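古いパソコンを処分に出す前に、私がいつもする準備を書きます。日本語は勉強中ですので、変な文がありましたら教えてください。

## 1. データを写す

最初に、残したいファイルを外付けのディスクへコピーします。私の場合は写真が1,557枚、書類が162個ありました。コピーの後で、両方のフォルダーの「プロパティ」を開き、ファイルの数が同じかどうかを確認してください。

メールソフトのアドレス帳は忘れやすいです。友人のJeferson Pradoさんは、これを忘れて41人分の連絡先を失いました。

## 2. 電源を切って、ケースを開ける

シャットダウンして、電源コードを抜きます。それから本体を横に寝かせ、側面の板を外します。
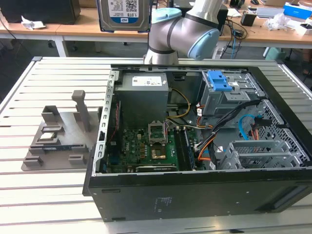 側面の板を外したデスクトップ本体。CPUソケットは空です。

作業の前に、金属の部分に手で触れて、体の静電気を逃がします。ネジは小さい皿に入れて、どこのネジかを紙に書いておくと安心です。

## 3. ディスクを外す

ディスクにはケーブルが二本つながっています。電源用とデータ用です。コネクターの部分を持って、まっすぐに抜きます。ケーブルを引っぱらないでください。
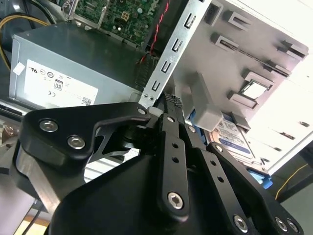
固くて抜けないときは、横に小さい爪がないか見てください。爪がある場合は、押しながら抜きます。固定のネジを外すときは、片方の手でディスクを支えます。

## 4. 回収に出す

外したディスクは、本体と別の袋に入れます。私の町の回収店では、ディスクの破壊は一台700円でした。料金と受付の時間は店によって違いますので、先に電話で聞いてください。証明書が必要な人は、申し込みのときに伝えます。

(3月に、手順1の確認方法を書き直しました。Benedito Macedo)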